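Robot Learning, handout 4: Where the examples come from
2024-03-19
Rizwan Abeysekara

Papers in this area like to give a number of demonstrations and move on. 500 sounds like plenty. Before you believe it, ask how many of the 500 differ from each other in a way that matters. If one operator drives one arm through one coffee task with the furniture in the same place, you may have 50 useful examples and a lot of copies.

The task we use for the coursework is the coffee station. Read the Pavholm notes first, then look hard at the layout and write down what a policy could learn by accident. Backdrop? Side the mug handle points to? Both are cues, and a network will take a cheap cue over a good one every time.

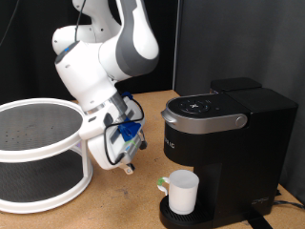 Coffee station: arm between the two-tier turntable and the coffee maker, mug on the drip tray.

Note the two-tone handle, green at the top and white below. I'd bet on the policy finding the green before it finds anything we would call a handle. Anjana Siddiqui disagrees and thinks variety in the starting pose will cure it. She may be right, but I have yet to see the test.

For next time: propose four changes to the station, and say which one you expect to break a trained policy. "Collect more data" scores no marks. Keep failed attempts in your logs. The Mulligan set dropped theirs, and I don't trust its success rate.

Related handouts
Handout 3: Teleoperation and tired operators
Handout 5: Reading the Cleson results
Lab sheet: Logging at Liltuvwood

Contact: R. Abeysekara, course office | Back to top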